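This site uses cookies to keep you signed in. By continuing you accept our cookie policy. Accept | Settings

Clevov Community Support
Ticket: Chinese product names become question marks after import, then empty squares on the label
Status: Solved, one item open
Opened by: Brahim El Khatib
Support contact: Haruto Kamata (Flellach)
Opened: February 23, 2019

Problem as first reported

I keep the stock list for Fontana, a small grocery store. We use Clevov for the stock and a Lorkska desktop printer for the shelf labels. Our list has 2,460 products. Most have names in English or French, and these are fine. For 14 products I wrote the Chinese name also, in the field "Second name", so that customers and our new supplier can find the item more easily.

After the last import all 14 second names show as question marks. The number of question marks is the same as the number of characters I typed. The prices, the bar codes and the English names are correct. The French accents are also correct, and this confused me for a long time.

I am writing down all the steps we did, with the results, so that another person with the same problem does not need to begin from zero.

Step 1. Check the file before the import

Haruto asked me to open the CSV file in a plain text editor and not in the spreadsheet program. I did this and the question marks were already there. So the damage happens when the spreadsheet saves the file, before Clevov touches it.

My spreadsheet offers two kinds of CSV in the save window. I was always using the first one. This one uses the Western European code page, which knows é and ç but does not know any Chinese character. The second one, lower in the list, has "UTF-8" in the name.

Result: cause of the question marks found.

Step 2. Save again and import again

I saved with UTF-8 and imported. Now Clevov refused the whole file with the message "Column SKU not found". The column was there, I could see it with my eyes.

Haruto explained that the spreadsheet puts an invisible mark at the beginning of the file, and our version of Clevov reads it as part of the first column name. He gave me two possibilities: update the program, or remove the mark in the text editor with "Save as UTF-8 without BOM". I did not want to update during opening hours, so I took the second one.

Result: import accepted. But the second names were still question marks.

Step 3. Look at how Clevov treats existing records

Here we lost most of the afternoon. I believed the new file was also bad and I exported it again three times. The file was good. The import had the option "Update only empty fields" switched on. For the program, a field with question marks is not an empty field, so it kept the old content.

I switched the option off and imported only the 14 lines, in a separate file. Please do the same and do not run the complete list with this option off. If somebody changed a price by hand in the program, the import will put the old price back.

Result: all second names correct on the screen.

Step 4. Print one test label

The label came out with the English name, the price, the bar code, and a row of empty squares in the place of the Chinese name. I was a little disappointed, but Haruto wrote that squares are a better sign than question marks. It means that the text arrives well and only the font is missing.

Please print one label at this point. The first evening I pressed "Print all" without thinking and spent a part of a roll of 300 labels before I found the cancel button.

Result: different fault, in the printer and not in the data.

Step 5. Change the font

In the label designer, our template uses one of the fonts stored inside the printer. This is fast, but on our model these fonts contain only Latin letters. I selected the text box of the second name and changed its font to one from the computer which has Chinese characters. The box must also be set to "Print as graphic", and this setting hides under the "Advanced" tab.

I changed only this one box. The other boxes still use the printer font, so the label does not become much slower. I measured one label before and one label after and could not notice any difference.

Result: Chinese name printed correctly on the test label.

Step 6. Compare the names with the packages

Haruto recommended that I do not copy the names back from the damaged list, and type them new from the products. For the cashews I typed 腰果, in two characters. For boxed foods I look for the line 食品名称, where the product name is given. The line 产品类型 is the product type, and I had put this one by mistake for two products.

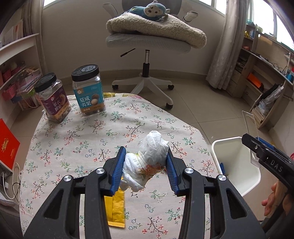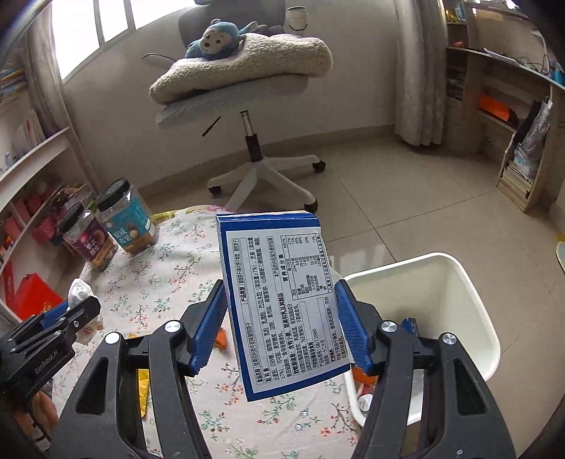

Step 7. Long names

One fault remains. When the second name is long, the end is missing on the label. It looks like the template has a limit of 15 characters for this box and simply cuts the rest. Making the box wider did not help. Making the letters smaller also did not help.

Haruto has passed this to the developers. Until I have an answer I use a shorter name on the label and keep the complete one in the notes field.

Result: open.

Reply from Haruto Kamata

Thank you for the clear notes, Brahim. I can confirm the limit on my test computer with your template. It comes from the old template format. If you create a new template from nothing, the box should accept a longer name. Please save a copy of the old one before you try.

Reply from Brahim El Khatib

I will try it after we close and write the result in this ticket. Please leave it open.

Share 15 | Comments 2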